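Savolainen legt Zwischenbericht zur Haushalts- und Werkstattrobotik vor

Einfache Sortier- und Räumarbeiten rücken in Reichweite, der unbeaufsichtigte Einsatz bleibt vorerst aus 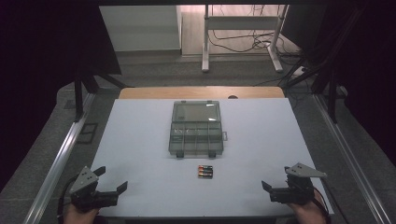

Wernum, 14. Januar 2024. Die Savolainen GmbH hat die Ergebnisse der ersten Projektphase von »Clalcombe« veröffentlicht. Das Vorhaben untersucht, welche alltäglichen Handgriffe in Haushalt und Werkstatt sich nach heutigem Stand der Technik auf Maschinen übertragen lassen. Im Mittelpunkt stehen Tätigkeiten, die Menschen ohne Nachdenken ausführen und die in der Automatisierung dennoch als anspruchsvoll gelten. Dazu zählt der Umgang mit Kleinteilen: Drei Batterien der Größe AA, die dicht nebeneinander vor einer geschlossenen Sortierbox aus durchscheinendem grauem Kunststoff liegen, müssen einzeln gefasst werden, ohne die Nachbarzelle zu verschieben. Soll der Inhalt anschließend in eines der schmalen Fächer, ist zuvor der Deckel zu öffnen, und die Box darf dabei nicht verrutschen.

Für den Bericht wurden 42 Tätigkeiten aus Küche, Hauswirtschaft, Lager und Montage betrachtet. Grundlage sind 1480 ausgewertete Durchgänge, von denen 1340 mit von Hand geführten Greifern aufgezeichnet wurden. In den übrigen Durchgängen arbeitete das System selbstständig. Savolainen weist darauf hin, dass diese beiden Gruppen nicht unmittelbar miteinander vergleichbar sind und im Bericht getrennt ausgewiesen werden.

Am weitesten fortgeschritten ist nach Einschätzung des Unternehmens das Aufnehmen und Ablegen fester Gegenstände auf einer freien, gut ausgeleuchteten Fläche. Deutlich schwieriger gestalten sich Abläufe, bei denen beide Greifer zusammenwirken, etwa das Festhalten eines Behälters bei gleichzeitigem Öffnen des Verschlusses. Textilien, Folien und nachgiebige Verpackungen bereiten weiterhin erhebliche Probleme.

»Die Frage, ob Maschinen Hausarbeit übernehmen können, lässt sich derzeit nur für einzelne Handgriffe beantworten«, erklärt Urho Kauppinen, Leiter der Anwendungsforschung bei Savolainen. »Eine Schublade mit Batterien, Schrauben und Gummibändern aufzuräumen, ist eine Kette vieler solcher Handgriffe. Jeder einzelne Fehler setzt sich in den folgenden Schritten fort.«

Für gewerbliche Anwender sieht der Bericht bessere Voraussetzungen als für Privathaushalte. In der Werkstatt lassen sich Behälter, Ablageorte und Beleuchtung vereinheitlichen. Der Projektpartner Danley, ein Anbieter von Lagertechnik, prüft deshalb den Einsatz beim Bestücken von Kleinteilesortimenten. Eine Entscheidung über einen Pilotbetrieb soll im November fallen.

»Unsere Kunden erwarten verlässliche Taktzeiten und eine klare Regelung für den Störfall«, so Jarmo Heiskanen, Bereichsleiter Technik bei Danley. »Beides liegt noch nicht in dem Umfang vor, den wir für eine Markteinführung voraussetzen.«

Die zweite Phase von Clalcombe ist dem beidhändigen Arbeiten mit Deckeln, Riegeln und Steckfächern gewidmet. Der vollständige Bericht umfasst 151 Seiten und wird auf schriftliche Anfrage von der Pressestelle der Savolainen GmbH in Wernum kostenfrei zugesandt.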